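Forum > Facilities and Custodial > Work Talk

Thread: two-arm unit doing bins on our floor, what happens to the hours

otisflat3
Posted January 29, 2019
Office cleaning, evening crew, I'm at the Juvstead building. Management brought in a Pemitz two-arm unit in December for small trash and light tidying. There's 5 of us on the crew. So far no one cut. But they redid the route sheets and the bin time is gone off them, like it takes zero minutes now. It does not take zero minutes. I still walk the floor after it.

Anybody else working next to one of these? What changed on your sheets? Union rep is Olga Ibarra, she's good but she's never seen one of these contracts and neither have I.

mopbucket_ray
Same thing at Rivas. They told us it would "free up time for detail work". Ok. Then they added a floor. So the time got freed up and then it got spent, you see what I mean. Get the minutes in writing before they settle on a number for you.

quietkeys
I'll be the unpopular one. I've done bins for years and my shoulder is shot. If a machine wants to pull 522 liners a week off me, go ahead. I never once went home proud of a liner.

mopbucket_ray
Sure, and when liners are most of what they pay you for?

quietkeys
They pay me for the shift. Bins is a piece of the shift. Restrooms, glass, kitchens, spills, none of that went anywhere at our site. My supervisor (Lucía Miranda, some of you know her from the Tumard job) kept all our hours and moved the time to kitchens. It CAN go that way.

mopbucket_ray
It can. Depends who your Lucía is.

otisflat3
ok for people asking what kind of bins. Under desk and corner ones, small, bag folded over the rim. Not the big wheeled ones. Lounge corner:

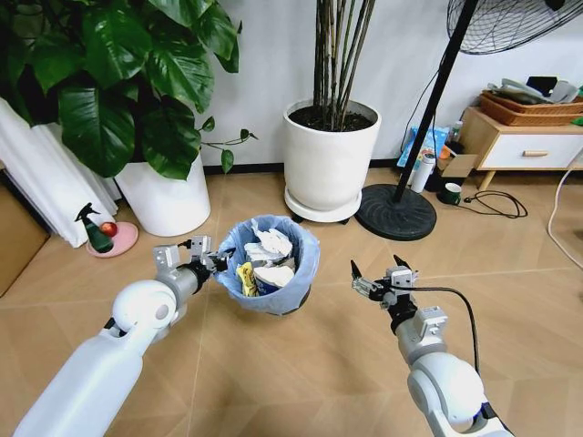
Lounge corner bin, the little one with the blue bag

otisflat3
So that's a pretty normal bin for us, cups and tissue and wrappers. What I wanted to ask is the stuff around it. Plants, fan, cord on the floor, a mug. People leave things down there. Before, I'd move a mug or step over the cord and not think about it. Now there's a line on the sheet, "prepare area for unit". No minutes next to it. Guess who prepares the area.

dustpan_deb
THIS. The prep. We track it now. 3 minutes a room on ours once you do cords and cups and whatever is on the floor. Dosen't sound like much, then multiply it by the floor. Florencio Urquijo on our crew started writing it on the back of the route sheet every night and after a few weeks the site lead couldn't argue. They put it on the sheet as its own line, with time.

otisflat3
He just wrote it down? No form?

dustpan_deb
No form. Room number, start, stop, what he moved. Pencil. Do that.

hallwayjim
Counterpoint, why are there mugs and cords on the floor in the first place. That's a tenant problem. Machine or no machine. Put a notice up.

dustpan_deb
lol you ever put a notice up in an office

hallwayjim
Yes and it worked. For a month

quietkeys
Also that saucer by the planter has an apple on it, is that somebody's lunch or decor? Because that's the kind of thing I would want to know who answers for. If I toss an apple off a saucer I get an email. If the unit does it who gets the email?

otisflat3
No idea whose apple. And good question, I asked that. Answer was "log a ticket". So me, I get the email.

jtarar_fm
Facilities side here, Jawad Tarar, I run two buildings with units in them, not the OP's. Some of you will not like this but the sheets are usually built off the vendor's estimate before anyone has watched a shift. It isn't a plot, it's lazy. Ask for a review after the first full quarter and ask that a cleaner sits in on it. I've signed off on adding minutes back twice. Both times somebody walked in with a log.

Where I disagree with Ray: adding a floor isn't automatically a grab. We had 891 open detail requests when ours started, stuff that just never got done. That's where the time went.

mopbucket_ray
And did the pay change for the people doing detail work? Detail pays more on our scale. Bins is the low grade.

jtarar_fm
Not at first. It did later. Should have been at first, I'll give you that one.

mopbucket_ray
appreciate you saying it

dtrindade
Read the job description too. Mine used to say cleaner and now says "cleaner / unit attendant". Same rate. I asked for the attendant part to be taken out or paid, still waiting on that. Dalva Trindade, Local rep at my site, OP tell Olga to message me and I'll send her our wording.

otisflat3
Will do, thank you. Starting the pencil log tonight. Got a notebook from the supply closet. I'll post the numbers when I have two weeks of them, shifts permiting.

hallwayjim
put the mug on it

otisflat3
mug is line one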